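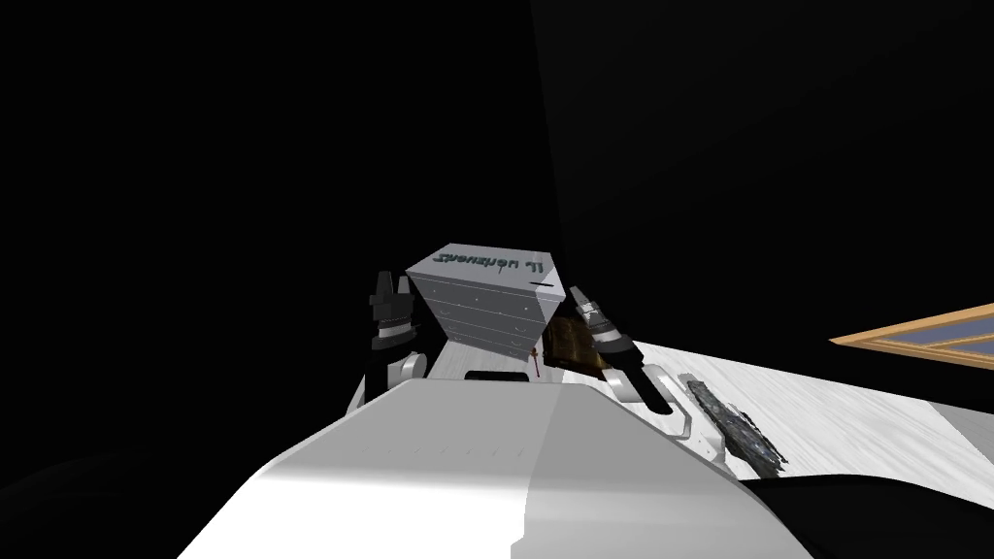 Both grippers on the little drawer box, Batari classroom edition

Batari Classroom Edition: a review after nine weeks with the Merrick robotics club
Posted Sunday, March 15, 2020

I help run the after-school robotics club at Merrick, and this year we did something I'd been putting off forever and bought a real simulator. A few people at the Bitton meet asked me what we were using and whether it was worth the money, and I gave everybody a different answer depending on how my week was going, so let me try to do it properly.

First, what we needed it for. The Bitton challenge this season has a two-arm handling round. Your robot has to pick up a household-type object with both arms, tip it to a given angle, hold it there, and set it down again without dropping or crunching it. We have 21 kids in the club and one pair of real arms, and the real arms are old and cranky and live in a cupboard. You can see the problem. Before this, a practice session was three kids working and everyone else eating chips.

Batari costs $1,980 for a school license for one year. I nearly closed the browser tab when I saw that. It does cover every computer in the lab though, with no counting seats and no logging people out so somebody else can log in, and if you've ever used one of those packages where the license server goes down on a Tuesday you'll know how much I was willing to pay to never do that again.

Setup was fine! I'd blocked out a whole afternoon and it took less than half of that, including the part where I installed the wrong version. Our lab machines are nothing special, and they run it okay as long as you turn the shadows down. On full quality the picture is very nice and the fans sound like a hair dryer.

The object library is the big selling point and I think it's the best thing in the package. There are 700 things in there, and they're normal household things, boxes and such, the kind of awkward stuff the Bitton people love to throw at you. The kids picked the small gray box that looks like a chest of drawers as their favorite pretty much on day one. It's a great practice object. It's wide enough that you really do want both arms on it, and it tapers toward the bottom, so if your grippers come in too low they've got less to hang on to. It also has lettering across the top, which sounds like a silly thing to get excited about, but when you're trying to work out which way around you're holding a gray box, letters help a lot. If they're upside down from where you're sitting, you know where you are. (What the letters say is another matter. We read it as something like "Sevenzuon 11" and it's now what the kids call the box, the team, and occasionally me.)

I also like the view from up behind the robot. You get the top of the body at the bottom of your screen and the arms reaching away from you, one on each side, so left is left and right is right. The front-on view that Batari opens with has everything mirrored and I watched a very smart ninth grader drive the wrong arm for ten minutes before we found the setting. Why that isn't the default I don't know. Change it before the kids come in.

Grippers: they're plain two-finger ones, black, blocky, and they behave a lot like our real ones. Contact is where cheap simulators go wrong, in my experience. In the free program we used last season, things would stick to the fingers like they'd been glued, and then fly off across the room if you looked at them funny. Batari is much better. If you squeeze unevenly the box rotates, and if one arm lags behind the other it slips out, and the kids could see why it had slipped. That last bit has been worth a lot to us. A kid who can see the left wrist was late will go and fix the left wrist.

Now the grumbling.

The lighting is strange. The room is almost all black past the table, and the table itself is a very bright white, so you're looking at a glowing slab in what might as well be outer space. On the projector it's worse. Anything dark gray turns into a smudge, and one of the kids insisted for a whole session that a lumpy speckled thing on the table was a rock while another was sure it was a rag. I still couldn't tell you. You can click on an object to get its name, but only when the simulation is paused, and the kids never pause anything.

Small extra objects also tend to end up where you don't want them. If your scene has clutter switched on, you'll sometimes get something right in by the fingers while you're trying to do a clean hold, and it's not obvious whether it's going to count against your score. I turned clutter off for the beginners. The older group leaves it on and complains about it, and I think they enjoy the complaining.

The lesson plans are weak. There's a set of them included, and they read like they were written for somebody who already knows what a joint limit is. My co-coach Kylie Prendergast rewrote the first few for us over a weekend, with a lot more "try this and see what happens" and a lot less vocabulary, and those are the ones we use. If you don't have a Kylie, budget some evenings.

Saving is clunky too. Each run goes into its own folder with a long number for a name, and you can't rename it from inside the program. We keep a notebook next to the keyboard, like cavemen.

I should say we also tried the Corero starter package before we bought this one. Corero is friendlier for younger kids, with bigger buttons and a really good tutorial, and if your club is mostly fifth and sixth graders I'd probably send you there first. But it only does one arm at a time, and for a two-arm round that was the end of that.

Support has been good. I wrote in twice, once about the wrong version (my fault) and once about a wrist that wouldn't turn past a certain point (their fault), and a person wrote back both times. The wrist fix came in the next update.

So would I buy it again? For our club, yes, and I've already put it in the budget request that goes in come June. If you've got a handful of kids and arms that work, I'd spend the money on spare gripper fingers and stick with what you have. If you've got a big group and everybody's waiting for a turn, it's a pretty easy choice - I just wish it came with a lamp.

Four stars out of five. I'd go to four and a half if they'd let me rename the folders.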